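台面渗色与接缝返白，求判断是树脂问题还是胶的问题
版块：厨房装修 > 台面与石材
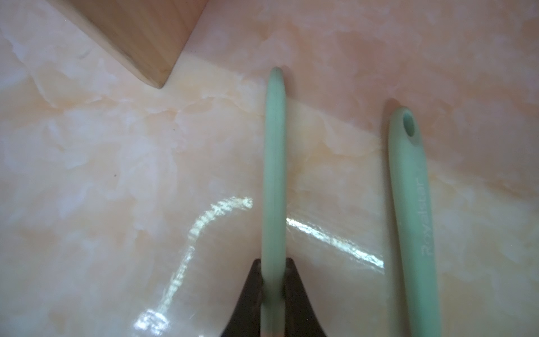
楼主：灰缝两毫米
发表于 2020年5月6日 星期三

去年12月装的人造石台面，商家Futen，胶和养护剂是安装队带的Pirnlow。目前两个问题：一是水槽右侧接缝处发白，用湿布擦过会淡下去，干了又出来；二是灶台旁边有一块颜色比周围偏黄，手摸不出高低差。板子是粉色带桃色的云纹，白色、奶油色、橙色的纹路混在一起，表面高光，浅色污渍落在上面不容易认，像薄荷绿硅胶厨具柄这种颜色搁上去倒是一眼能看见，所以偏黄那块我是用了几个月以后才注意到的，不能确定是装的时候就有还是后来形成的。合同上写的材质是“树脂基人造石”，没有写是聚酯还是丙烯酸。总价2,999，含安装和一个水槽孔，不含后挡水。

想请教：
1. 接缝返白是胶没有固化完全，还是打磨不到位？
2. 偏黄是热造成的还是渗色？
3. 自己打磨再抛光是否可行，目数怎么走？

已经试过中性洗洁精、小苏打糊，没有变化。没敢用含氯的东西。

2楼：半缸水

先把材质搞清楚，不然后面都是空谈。不饱和聚酯基的板和纯丙烯酸的板，耐热、耐黄变、可修复性都不一样。这个价位含安装，我倾向于聚酯基或者复合基。

简单判断：在板底或者水槽孔内侧的切口上用砂纸磨几下，聚酯的一般有明显的苯乙烯味，比较刺鼻；丙烯酸的味道淡，偏甜。不是百分之百准，但比看表面靠谱。

3楼：石粉过敏

返白那条，湿了变淡、干了又出来，这个现象很典型，是表面有微孔或者细划痕造成的漫反射。水填进去，折射率接近树脂，看起来就正常；水干了，空气回来，又白了。和胶固化没有直接关系，多半是接缝打磨只到了粗目就直接上抛光蜡。蜡擦掉以后原形毕露。

处理方法是沿接缝两侧各放宽一个手掌，重新逐级打磨。不要只磨那一条线，磨出凹槽以后高光面会有明显的波浪。

4楼：Teto台面售后老客户

不同意楼上说的跟胶没关系。我家是Teto的板，同样的现象，师傅来打磨过一次，过一阵又白了。第二次来把接缝切开重新拼，才解决。当时的说法是固化剂比例偏低，胶层偏软，打磨的时候胶层比板面去得多，形成一条微凹，清洁剂残留积在里面。

楼主可以用指甲横着划过接缝，如果能感觉到一点卡顿，就是胶层凹下去了，光打磨表面没有用。

5楼：石粉过敏

回4楼：你这个情况是存在的，但那是胶层凹陷，积的是残留物，湿布擦应该能擦掉一部分，而且白色是集中在胶线上的。楼主需要说明白的是一条线还是一片。如果是一片，就是打磨问题；如果是一条细线，再考虑胶。

6楼：楼主 灰缝两毫米

补充：
白的是一片，大致沿接缝两侧分布，靠前沿的地方宽一些，靠墙的地方窄。指甲横划没有感觉到卡顿。
水槽孔内侧磨过了，味道刺鼻，应该是聚酯。
偏黄那块在灶台左侧，形状不规则，没有锅底的圆形轮廓。

7楼：半缸水

那基本可以定了，聚酯基，返白是打磨不足。

偏黄的部分，没有圆形轮廓不能排除热。铸铁锅、砂锅直接放会留圆印，但灶具侧面长时间辐射热造成的黄变边界是模糊的，通常靠灶一侧深，往外渐浅。你看一下是不是这个规律。如果是，灶具开孔边上有没有贴铝箔隔热带，也要查。很多安装队省这一步。

8楼：渗透率

我提另一个可能：油。聚酯基板的表面如果微孔多，热油溅上去没有及时擦，会慢慢渗进去，颜色就是偏黄。区分办法是取一小块脱脂棉，蘸酒精敷在上面，盖保鲜膜，放两小时再看。棉花发黄，就是渗色；棉花干净而台面颜色不变，就是树脂本身黄变，敷什么都没用，只能磨掉一层。

不要用丙酮。聚酯基板用丙酮会发雾。

9楼：Dumitrescu用户

丙酮短时间擦拭问题不大，我们店里清理接缝溢胶一直用。Dumitrescu的板材说明书上我记得没有禁止。当然敷两小时肯定不行。

10楼：渗透率

“问题不大”和“没有问题”是两回事。你们店里擦完是要整体抛光的，起雾的那一层反正要磨掉。用户在家擦完不抛光，雾就留在那里。给业主的建议不应该包括丙酮。

11楼：Dumitrescu用户

这一点接受。业主自己操作用酒精即可。

12楼：石粉过敏

打磨的目数，楼主问了，我写一下，仅针对返白，不针对黄变：

起步用400目，确认面上没有深划痕就不要再往下走了。然后600、800、1200、2000，每一级换方向，上一级横磨，下一级就竖磨，直到看不见上一级的痕迹再换。每换一级，用清水把粉冲干净，混进一颗粗砂前面就白做。2000目以后上白色抛光膏，羊毛轮低速，不要停在一个点上，聚酯怕热，局部过热会发黏。

高光面最难的是和周围没磨过的区域过渡。建议先在台面靠墙角落做一小块试验，光泽能接上再做接缝。

13楼：半缸水

起步用400我觉得偏粗。高光聚酯面，返白不严重的话800起步就够，先试800，压不下去再退回600。400磨出来的纹，手工不一定能完全消掉，没有偏心机的话很累。

14楼：石粉过敏

800起步的问题是，如果原来安装队留的就是粗目痕迹，你磨半天只是把顶部磨亮，斜着看还是白。不过先细后粗风险确实小，业主自己做可以按你的来，无非多花点时间。

15楼：楼主 灰缝两毫米

酒精敷过了，两小时，棉花上有很浅的黄色，台面颜色淡了一点，没有完全消失。
另外检查了灶具开孔，边上没有隔热带。

16楼：渗透率

那就是渗油为主，可能叠加轻度热黄变。酒精可以再敷几次，每次之间晾干，观察是否继续变淡。连续两次没有变化就停。剩下的部分归热黄变，跟接缝一起磨。

隔热带先补上，不然磨完还会黄。把灶具提起来，开孔内壁和上沿贴铝箔带，留出灶具边框与石材之间的间隙，不要用硅胶填死。

17楼：Teto台面售后老客户

质保问一下没有？去年12月装的，现在还在一年之内。隔热带没贴、接缝打磨不到位，都是安装责任，不应该自己花钱买砂纸。

18楼：半缸水

同意先走质保。自己动手磨过之后，商家很可能以此为由拒绝处理。楼主现在敷酒精没关系，打磨先别动。拍照的时候用侧光，正面光拍不出返白。

19楼：楼主 灰缝两毫米

合同翻出来看了，质保写的是“板材开裂、断裂免费更换”，安装质量没有单独条款，表面变色写明不保。已经联系Futen，对方答复接缝可以派人来打磨，收上门费100；隔热带说是“客户未要求”。正在谈。

20楼：Teto台面售后老客户

上门费100可以接受，比自己买一套砂纸加抛光膏贵不了多少，机器还是他们的。隔热带让师傅顺手贴，材料自己准备，宽度买50毫米的。来之前问清楚带不带抛光机，只带砂纸来的不要让他动手。

21楼：石粉过敏

补一条，打磨当天把柜门和抽屉缝用美纹纸封上，聚酯粉很细。水磨的话，水槽下面垫毛巾。

22楼：楼主 灰缝两毫米

收到。约了下周，对方确认带偏心机和羊毛轮。黄的那块已经敷到第三次，比第二次略淡，今晚再敷一次。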